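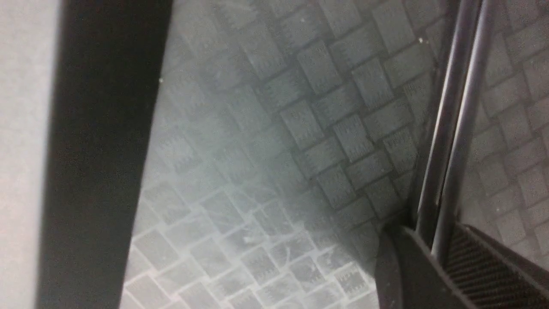

**Can the Okilow 611 drain pump be left running when the sump is empty?**

Only for short periods. The shaft seal is cooled by the water being pumped, and the motor must be switched off within 100 seconds of the inlet running dry. Units fitted with the float switch do this without attention, provided the float hangs free of the sump wall.

## Okilow 611 Submersible Drain Pump

The Okilow 611 is a single-stage submersible pump for clear and lightly soiled water. Typical uses are cellar sumps, window wells, meter pits and the draining of small tanks. It is not approved for sewage, fuel, salt water or drinking water.

The pump stands on its own base and needs no fixing. The outlet is vertical and accepts a threaded pipe or the barbed hose fitting supplied. A check valve must be installed in the discharge line where the rise is greater than the height of the pump body.

### Technical data

| Item | Value |
|---|---|
| Maximum flow | 3,545 gallons per hour |
| Supply | 120 V, 60 Hz, single phase |
| Maximum water temperature | 100 °F |
| Outlet | 1-1/2 in. NPT |
| Largest solid passed | 3/8 in. |
| Housing | Cast iron, painted |
| Impeller | Glass-filled nylon |
| Duty | Continuous when fully covered |

Flow is stated at zero head. Consult the curve sheet before choosing a pipe size. A long run in pipe smaller than the outlet will reduce flow more than most buyers expect, and two tight elbows close to the pump have a similar effect.

### Versions

- **611-M**: manual, no switch. For use with a separate controller.
- **611-F**: tethered float switch. Minimum sump diameter 14 in.
- **611-V**: vertical float switch, for narrow pits. Minimum sump diameter 10 in.

The switch on the F version can be unplugged and replaced without opening the motor housing. The V switch is fixed to the handle by two screws. Switches are not interchangeable between versions.

### Installation notes

1. Clear the pit of gravel and silt.
2. Set the pump level on a solid base. Do not hang it by the cord.
3. Drill a 1/8 in. relief hole in the discharge pipe, below the check valve and above the pump outlet.
4. Connect to a grounded outlet protected by a ground fault breaker.
5. Fill the pit and let the pump complete two full cycles. Check the joints for leaks.

The relief hole is often left out. Without it, air trapped under the valve can stop the pump from priming after a dry spell.

### Parts

Seal kit, impeller, inlet screen and both switches are stocked at the Prerthorpe warehouse. The older Cokden inlet screen fits the 611, but its slots are wider and the solids rating above no longer applies. The Dhillon hose fitting sold with earlier pumps has a different thread and should not be forced.

Order code for the seal kit is 119. Quote the serial number from the plate under the handle.

Data checked by Sneha Dwivedi, technical sales. Page revised Jul 21, 2026.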